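Notes from the Laundry Room at Sindurico House

It has been my practice to record on this page any changes to the shared rooms at Sindurico House, chiefly for the benefit of residents who were away when the changes were agreed. The present entry concerns the laundry room, which has been in regular use again since April. I have also set down my own method for a full afternoon's washing, as several residents have asked for it in writing.

The room had for some years been treated as a place to leave things. Items were put on the shelves and forgotten, and the booking sheet was more often ignored than followed. I include myself in this. A single large clear-out was carried out over one weekend, and the weekly wash has been a more orderly business since then.
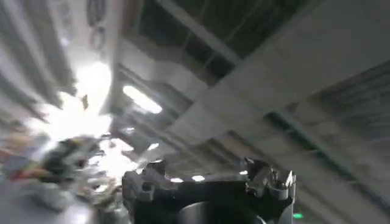

Lighting was the subject on which I received the most correspondence. Residents who wash in the evening had long complained that it was impossible to tell navy from black, or to find a stain before it went into the drum. I had written to the managing agents, Getance, on 3 occasions to ask that the fittings be looked at. The rectangular fluorescent panel in the ceiling gives a strong white light, and I now do all my sorting under it. The open section of ceiling, where the thin metal grid shows against the dark space above, remains on the list of matters outstanding. It does no harm to the washing, but I should like to see it closed before the winter.

Sorting is best done before coming down. I keep one bag for whites and bed linen, one for colours and a small one for anything that must not be tumbled. Pockets are emptied upstairs. Zips are closed, duvet covers are buttoned, and socks are turned the right way out, a habit I have not been able to pass on to the rest of my household.

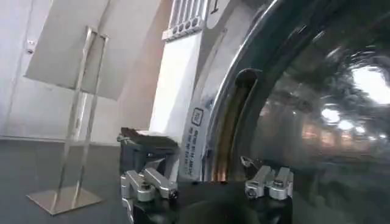
A washing machine should be filled so that a hand can still be placed flat above the load. Overfilling remains the most frequent cause of complaint, and the person who overfills is generally the one who complains. Towels in particular require space. I use a plain powder from Courtois for whites and a liquid for everything else, in rather smaller amounts than the packet suggests. The water here is soft and the full measure leaves a residue on dark cotton.

The rubber seal of the door should be wiped with a dry cloth after the last wash of the day and the door left ajar. A small quantity of water collects in the fold, together with hairpins, buttons and the occasional coin. Coins found in this manner go in the jar on the ground floor landing. The jar stood at 300 pence when I last emptied it.

Bed linen I wash at 65 degrees and shirts at a good deal less. Woollens are done by hand in my own sink — I have lost two cardigans to optimism and do not intend to lose a third.

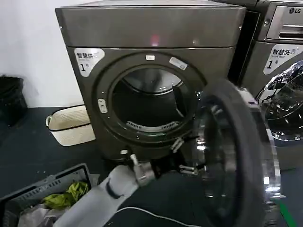 Drying takes longer than washing and should be planned accordingly. Each piece ought to be shaken out before it goes in, sheets especially, as a sheet that enters in a twist will come out in a tighter one with a damp pillowcase at its centre. The lint filter is to be cleared before every load and again afterwards. Fluff goes in the bin and not on the floor behind the machine, where a considerable amount of it was found during the clear-out.

Shirts are best taken out while very slightly damp and hung at once. Towels may be left to finish. I fold everything while it is warm, beginning with the largest items, and carry it upstairs flat in a shallow crate from Silotov that was bought for apples.
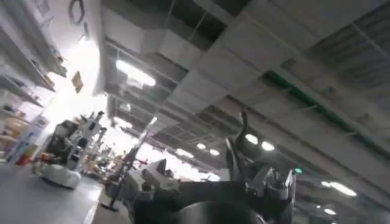 Storage is the remaining question. Residents are asked to label anything they wish to leave in the room with their flat number and the month. Unlabelled items will be moved to the hall and, after a reasonable interval, given away. Opened powder should be kept in a lidded tub, as it hardens quickly once the packet has been torn.

The booking sheet is to be filled in by hand, in ink, and a slot not taken up within twenty minutes may be used by the next person. Requests for a second drying rack have been noted and I shall raise them with Getance when I next write about the ceiling.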